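Notebook, wearables bench — Thursday, October
Collar piece, third version

Started at the usual hour but the first part of the morning went to looking for the good crimping tool. It was in the drawer with the zips. Please, whoever used it last, the place for it is on the wall.

So, the collar. For those who did not read the earlier entries: it is a stand-up collar in wool felt, with petals cut from organza, and the petals should open when somebody comes close to the wearer. Version two opened, but it opened also when the wearer lifted her own hand to her hair, and the sound of the motors was like a small coffee grinder beside the ear. Akosua wore it for one afternoon and said she would not do it again for money.

For version three I changed two matters. The motors are gone and in their place I use shape memory wire, which is silent. And the distance sensor has moved from the throat to the left shoulder seam, looking forward and a little down.
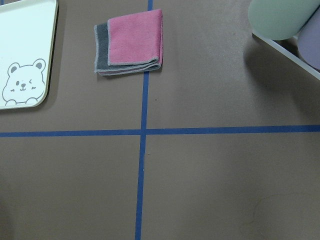 The wire is sewn by hand in a channel of cotton tape, not directly in the organza, because organza melts. I know this from version one. Each channel carries one wire, fixed at both ends with a crimp, and the crimp is covered with a drop of fabric glue so that it does not scratch the neck. I made six channels before lunch. Two of them I had to open again, I had pulled the thread too tight and the wire could not slide inside.

Resistance measured on all six after sewing. Five are close to each other. The last one is higher and I suspect the crimp. I marked it with a red thread and used it anyway at the back of the collar, where a lazy petal will not be noticed so much. It is not a nice solution and I will make a new one next week.

Conductive thread: the reel from Julum is finished. I opened the Drillum one. It is stiffer and it frays at the cut end more than I would like, so I pass the end through beeswax before I thread the needle. The sewing machine does not accept it in the top at all, it breaks after a few stitches. In the bobbin it goes well, with the upper tension lowered and ordinary polyester on top. Wing-sze suggested a needle with a bigger eye, which I have not tried yet.

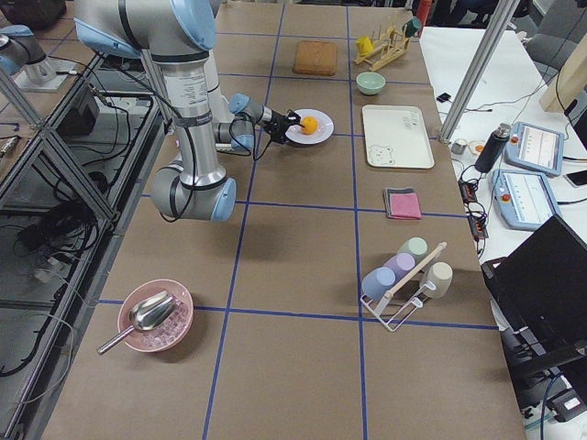 Reading time: 6 minutes

After lunch, the first full test on the dress form. I connected the controller with the long cable and walked towards it from the door.

The petals open. It is slow and quite beautiful, the movement begins at the tip and comes down to the base, like something waking up. My trigger distance is set at 60 cm. When I stand at the side of the form nothing happens, as I wanted. When I lift the sleeve of the form in front, the sensor sees it only if the sleeve goes higher than the shoulder. That is already a large improvement on version two, but a dress form does not scratch its nose, so we need a person for a real test.

The closing is the problem. Felt holds the warmth, and the wire needs to cool before the petal can fall back. I timed the slowest petal at 48 seconds from power off to fully closed. The fastest took 24. On a runway this would not matter, in a corridor with people passing all the time it means that the collar stays open for ever and the effect is lost.

Possible remedies, in the order I want to try them:

- cut small windows in the felt behind each channel
- change the felt for the thinner one, the grey from Dhillon
- give less current and accept a smaller opening
- a return spring from very thin boning, as Ľudovít did on his glove

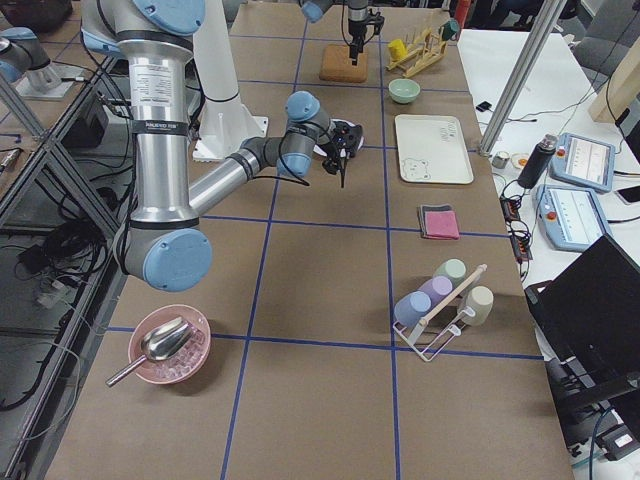
I tried the windows straight away on one petal, as it costs only a scalpel blade. It closes faster, I can see it without a watch, but the felt has lost its stiffness there and the petal leans outwards when it is at rest. Maybe the window should be a narrow slot, cut along the channel. Tomorrow.

A note on safety, for me also. The channel gets warm at the base. I held it against the inside of my arm for several cycles and it was not painful, but it was not something I would wish to have against the throat for a whole evening. The lining must be double at that place. I have asked Vivek for the spacer mesh that he uses in the cycling vests, the Udix kind, three-dimensional with air inside.

Battery: it sits now in a pocket at the nape and it pulls the collar backwards. Everything sits higher in front than I have drawn it in the pattern. I could move the battery to the waist with a flat cable down the back seam, but then the collar is not any more a separate piece which you can put on over anything, and this was the whole idea — one collar, any dress. I will try two smaller cells, one on each side behind the ear, and see if the balance is better.

Washing: we have still no answer. The petals come off with snaps, the felt can be cleaned with a damp cloth. Better than nothing.

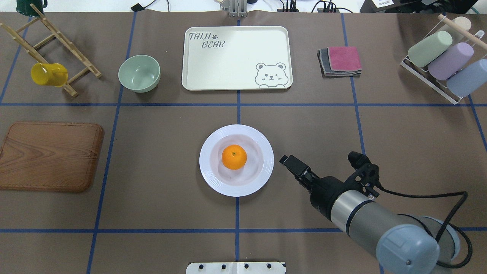

Shakuntala Vashisht wrote in pencil in the margin that the balance trouble could come from the pattern and not from the battery, as the back neck was drafted too short already in version one and has been copied each time. She would add a little at the centre back and test again with the same cell, before buying anything.

I measured after reading this and she is right, the back neck is short. I have drawn a new back piece on card and cut it in calico. On the form it sits flat without the battery. With the battery I did not test, it was charging.

To do:
- new channel for the red thread one
- slot test on two petals
- calico collar with the battery in
- order crimps, the small ones
- ask Akosua, kindly, if she will wear it once more

Comments (3)

Akosua Mensah
Once more, yes. But I read the part about the warm channel. I will come when the spacer mesh is in, not before.

Ľudovít Rusnák
On the glove the boning worked for opening and closing but it made the opening weaker, so you will need more current and then you have more heat again. Try the thin felt first. I have an offcut in my box if you don't want to start a new piece.

Wing-sze Kong
The needle with the big eye is in the tin next to the overlocker. Go slowly on corners with the Drillum thread, I had loops on the underside and two of them touched each other.

Recent entries
Collar piece, second version: what Akosua said
Glove with boning return, final measurements
Snaps as connectors, which ones keep contact
Cycling vest, spacer mesh and sweat
Beeswax or clear glue for thread ends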